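Westance Community Board > Local Politics > Council and Elections

Topic: Rustville ward selection, postal ballots thrown out

marrowfat
Posted 02/12/2024

The branch has confirmed that the selection for Rustville ward stands. Plamer keeps the nomination by 8 votes. The appeal panel threw out seven postal ballots because the envelopes weren't signed, and says that even if all seven had gone to Fiona Semple she would still have lost by one.

I'm a member and I voted for Semple, so take this how you like. My complaint is the membership list. The cut-off was meant to be six months and at least a dozen people on the final list joined after that. The panel's letter doesn't mention it at all.

tollgate_ken
The panel was asked about the envelopes, so it answered about the envelopes. If Semple's side wanted the list looked at they should have put it in the appeal. They had two weeks.

marrowfat
They did put it in. It was the second item. I've seen the copy that went to the regional office.

Pia_R
Does it matter who gets the nomination? Whoever stands for them in Rustville wins by 300 anyway.

tollgate_ken
That's why it matters. The selection is the election in that ward.

northbank
I've been through both selections in Westance in the last few years, this one and the one where Pîrvu got in, and the rules were read out differently each time. At the Pîrvu meeting we were told the cut-off ran from the date your first payment cleared. This time it was the date on the form. You can get a month's difference out of that, more if somebody sits on the forms.

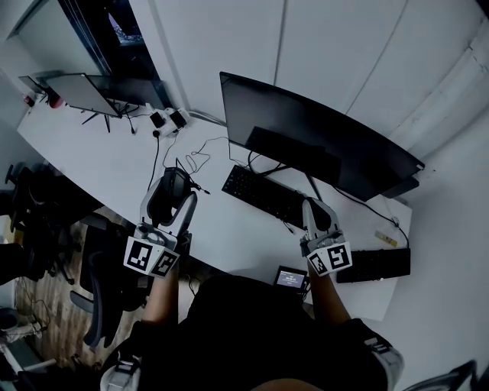 I typed up my notes from both meetings last night and I'm happy to send them to anyone who wants them. They aren't minutes and I won't pretend they are, but I wrote down the wording on the cut-off because I thought it would come up again.

marrowfat
Yes please, I'll message you.

tollgate_ken
Form date is what's in the rule book. Section 8, second paragraph. If it was done wrong when Pîrvu was picked, that's an argument about Pîrvu.

northbank
My copy of section 8 says "date of joining" and leaves it there. Which edition have you got?

tollgate_ken
The one on the members' page. I'll check when I'm home.

Pia_R
So two people with the same rule book read it two ways, and the candidate got in on a handful of votes. I'd want it run again if it was my party.

greyfriar
Running it again would take until January at the earliest and the papers have to be in before the end of that month. Semple hasn't asked for a rerun either. She wants the list published with joining dates on it.

tollgate_ken
Can't publish members' details. She knows that.

greyfriar
Dates without names would do.

tollgate_ken
Checked. It does say "date of joining". The bit about the form is in the guidance notes, a separate document. I still think the panel got it right but I was wrong about where it's written.

marrowfat
Thanks for looking. I've written to the regional office asking whether the guidance notes are binding - will post the reply when I get one.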